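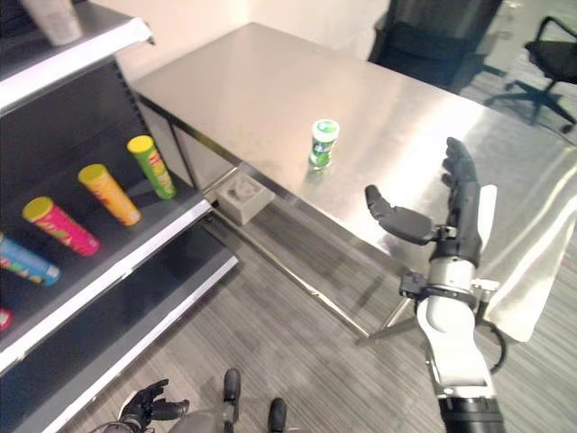
Ruan Zulu wrote to this blog to ask whether chip canisters ought to be stored upright, as they are sold, and whether laying them down leads to broken chips. The question deserves a full reply, as it concerns the arrangement of the snack shelves that I have been revising since December.

My practice at present is to lay the canisters on their sides, with the lids facing the same way. The shelves are black with white front edges, and a row of colored canisters is easy to read against them. A green one, an orange-yellow one, a pink one and a blue one may be told apart from across the room. Upright storage remains acceptable, and I use it on the steel table, where a single canister may stand while a decision is made about its place.

With regard to breakage, I have kept a record. Of 42 canisters stored on their sides, three contained more broken chips than I would consider normal. I do not regard this as proof of anything, and a reader with a larger pantry may reach another result.

Search this blog Enter keywords Go

Some further points of procedure follow.

Canisters are grouped by flavor first and by brand second. I attempted the opposite order when the Trulska and Amaral varieties were both in stock, and visitors found it confusing. The matter was settled in favor of flavor.

A canister that has been opened is not returned to the row. It is kept at the front of the lower shelf until finished. Lids are to be pressed down along the full rim, as one side is often left raised.

The floor is to be inspected after each restocking. Crumbs are difficult to see on gray striped carpet, and the lines in the weave hold them. Items placed on the floor during the work should be picked up before the vacuum is used.
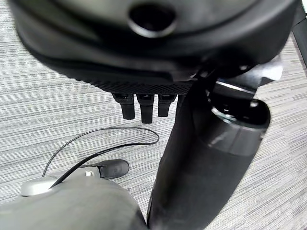

Floor level, with gray striped carpet.

The next entry will address the Domgate storage bins, which I purchased for the upper shelf and which are deeper than stated on the label. Readers who have used them are invited to send their measurements before then.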